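Dye notebook, Monday, June

Weld on the Plestholm wool, first proper go. Fleece came spun in five batches, all two-ply, all scoured by the mill, or so the invoice says. Weighed everything dry before I started: 2259 g altogether. I split off the first three batches for this bath, 1082 g, and put the rest back in the paper sacks on the top shelf.

Test for leftover grease: dropped one short length from each batch on a bowl of cold water and timed how long it took to sink. Batches 1 and 3 went down within the minute. Batch 2 was still floating when I came back from answering the door, so it got another scour, hot water and a squirt of washing-up liquid, two rinses. After that it sank like the others. The mill should hear about this but I want to see whether the dye takes unevenly first, otherwise it is only my word and a bowl of water.
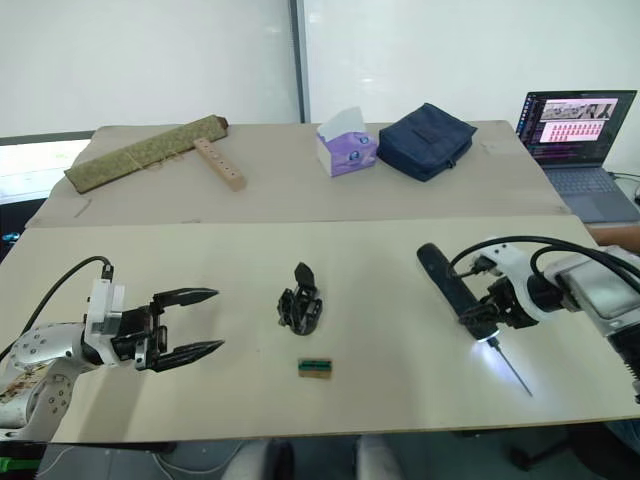 Mordant. Alum at ten per cent of dry weight with a little cream of tartar, dissolved in a jug before it went in the pan. Wool in wet, brought up slowly over an hour, held below a simmer for another hour, left to cool in the pan overnight with the lid on. The big pan is too small for 1082 g if I am strict about it. The skeins could move but only if I moved them. Next time two pans or smaller lots.

Weld is the dried stuff from Hura, last year's harvest, stems and seed heads chopped together. Used 509 g, so a bit under half the weight of the wool. The old notes from the Lund workshop say equal weights for a strong yellow, and the Miltari recipe card says a quarter is plenty if the water is hard. Ours is hard. I went in between and will adjust once I have seen it dry.

Soaked the weld overnight in a mesh bag. The liquor in the morning was the colour of weak tea and smelled of cabbage. Heated it to just too hot for a finger, an hour, bag lifted out and squeezed with tongs, second extraction with fresh water for the same time, both lots combined. Added a spoonful of chalk to the combined liquor and it went from tea to a clear yellow while I stirred. 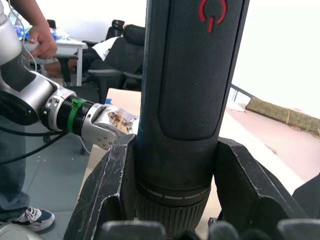 Handle upright in its holder, red power mark near the top.

Wool into the bath at hand heat. Turned it every ten minutes for the first half hour, then every twenty. Kept the thermometer in the whole time after last month's madder, which went brown on me while I was on the phone. It got to 80 once and I took the pan off the ring for a bit.

Results, wet, by the window:
Batch 1: strong lemon, even all through.
Batch 2: paler, with two lighter bands near the ties. The ties were too tight. Whether the grease had anything to do with it I can't tell from this.
Batch 3: same as 1, perhaps a touch greener.

The bath still had plenty of colour in it at the end, so either the wool had taken what it could or I was short of time. Put a spare mordanted sample in and left it overnight. It came out a decent primrose, good enough to use for the pale stripe.

Rang round with the ratios before writing them on the wall chart.

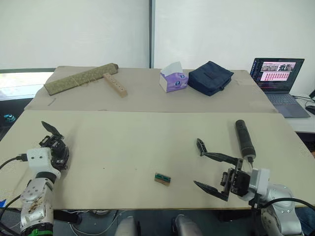 Lund wrote back that equal weights was meant for fresh weld measured after wilting, and that with dried material they have always used half, with chalk, and never gone above 70. They also think batch 2 will even out if it goes back in an exhaust bath with looser ties. They asked for a snippet of each once dry.

So the figure in our old notes was copied without the word "wilted". I have corrected it in the folder. The card from Miltari stays as it is until I have tried a quarter myself.

Iron dip: cut a small hank off batch 1 and put it through weak iron water, three minutes. Gave a good mossy green. Five minutes was too long, went dull and the wool felt harsh in the hand. Rinse iron pieces separately and keep the iron spoon away from the yellow bath. There is already one speckled skein in the cupboard from somebody forgetting that. 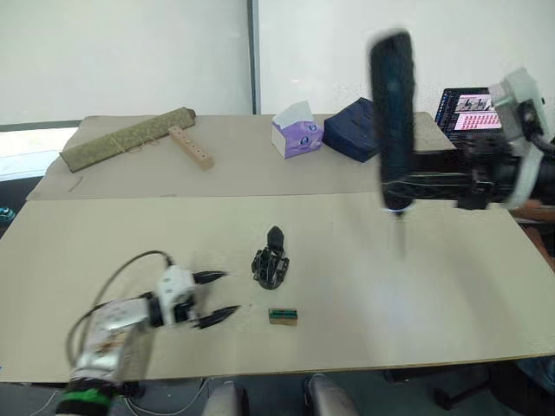

Washing: two days' rest after dyeing, then cool water and neutral soap. Batch 1 bled very slightly in the first rinse, clear by the third. Batches 2 and 3 ran clear by the second. Hung in the passage out of the sun.

Light test started. One wrapped card per batch plus the iron sample, half of each covered with black card and taped to the inside of the south window. Check at the end of the month and again at the end of summer.

To do
Retie batch 2 in loose figure-of-eights, back in an exhaust bath.
Grease test on the two batches still in the sacks before any alum goes near them.
Order more weld from Hura, ask if they can leave it unchopped.
Chalk nearly finished.
Snippets in the post to Lund, labelled this time.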